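Gripper week! Three sets of fingers on one arm, same burger job for all of them, and I've been looking forward to this since April. Thread as I go.

First up, the plain parallel jaw with hard fingertips. Cheap, quick, closes exactly where you tell it to. Brilliant on patties, because a patty doesn't mind being squeezed a bit. On tomato it's a horror show at anything over gentle. I've got the close speed turned right down and it still leaves a dent.

Second, the soft silicone fingers from Borka. Oh, these are lovely. They wrap around a bun top and you'd swear the thing was being picked up by a person. The catch is they're fat. Getting them in between two slices standing side by side is like trying to get a coin out of a couch in ski gloves.

Third, the thin fingers Eirini Stefanou printed for us. Flat blades with a bit of rubber on the inside face. She did them overnight and apologised for the finish (the finish is fine, Eirini!!). Ran 47 picks with them before lunch and only swore at them twice.

The layout matters as much as the fingers. Buns, tomato and patties all stand on edge in clear channels either side of the tray, so the gripper can come straight down and pinch. Cabbage and lettuce stay in the tub at the far end. Bottom bun goes in the tray cut side up and we build on that. 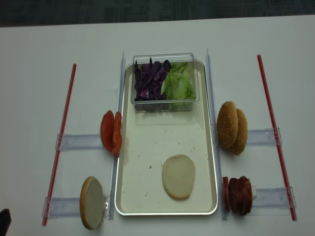 Can one gripper really do the whole burger?
Mostly, if you're willing to give up some speed on the shredded stuff. Thin fingers handle anything with a flat face, but a pinch of lettuce comes out a different size every time, and you need a second go to get a decent amount.

Couple of people asked about the controller. We started on the Usus and swapped to the Ngui halfway through. The Ngui reads finger force 200 times a second and you can feel the difference straight away, it backs off the tomato so much sooner. The menus are awful, mind you. I still can't find the units setting without help.

Na-rae Myung reckons I'm being unfair to the soft fingers and wants to try them with wider gaps between the slices. She's probably right. She's moving the channels this arvo and I'm going to go and get in her way.

Next job is a long run at Stinport, 270 picks per set, same speed for all three. My favourite colour of finger is currently whichever one doesn't squash tomato. If you've got a trick for picking up lettuce, please send it, I'll try anything!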